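Tridavham Community Boards > Home & Family > Play Spaces and Toy Storage

Topic: Button tray on the kitchen counter -- keep it or break it up?

maplekettle
Hi everybody! Long-time reader, and I finally have something to ask. When my grandkids stay over (two of them, four and almost six) I keep a red tray by the kitchen sink with the talking buttons on it, and over the months other little things have moved in with them. Three looks at it as it stands now:

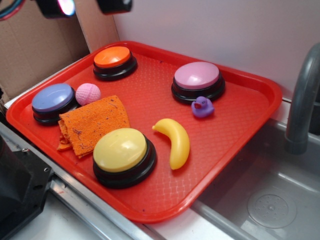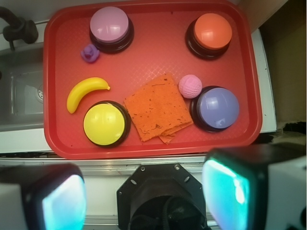
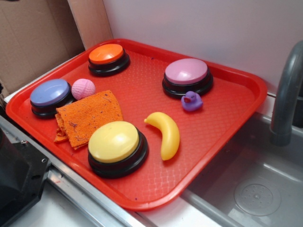

My daughter thinks the buttons should live alone on the tray and everything else should go in the toy bin in the den. I like having the duck and the banana right there, because half the fun is pressing a button and then picking up the thing it talks about (I recorded "duck" on one and "banana" on another, and the other two change with my mood). But I will admit it takes up a lot of counter when I'm trying to make supper. What would you all do?

Werner
Posts: 1,283
I'm with your daughter, sorry! Buttons in one place, toys in another. We had ours mixed together for a whole winter and the kids quit listening to the recordings and just threw things. Also I would not keep anything with batteries that close to a sink. One good splash and you're shopping for a new one.

grakska_mom
Oh, I disagree with Werner, and I say that fondly. A tray with a lip is just about the best thing for this, because it all travels together. Pick it up, carry it to the table, carry it back. If you split it up you'll be hunting for that little pink ball until April. I would move it away from the sink, though, he's right on that one.

And wash the tray, dear -- those textured floors hold on to every crumb. Warm water, dish soap and an old toothbrush, going along the pattern one way and then the other. Take the buttons off first, of course.

Kinyua
Posts: 261
What is the orange cloth for? If it's for wiping hands I'd give it a run through the laundry, it looks pretty specky to me. Mine sits under the buttons so they don't slide when my nephew pounds on them.

maplekettle
Kinyua, it started out as the duck's blanket and I'm afraid it still is, so there will be tears on wash day. I like your idea of putting it under the buttons, but I'd need a second one for the duck!

Abundio Pacheco
Posts: 601
I taught preschool for 30 years, so take this for what it's worth. Keep the objects, but put out two buttons at a time. Four is a lot of choices for a four-year-old, and the "duck" button means more when the duck is the only thing beside it. Swap the pair every few days and let the older one help you record.

Werner
Two at a time I could live with. Still no sink.

grakska_mom
Two is fine for the little one, but the older one will be bored by lunch. I'd leave all four out and let them sort it out between themselves.

maplekettle
Thank you all, what a nice bunch you are. I'm going to try the tray on the low shelf by the back door, with two buttons for the mornings and all four after nap. The duck stays. Does anybody have a good word for the yellow button? We've done "banana" to death and I'd like something they can act out.

Kinyua
"Sleepy." They'll both fall on the floor every time.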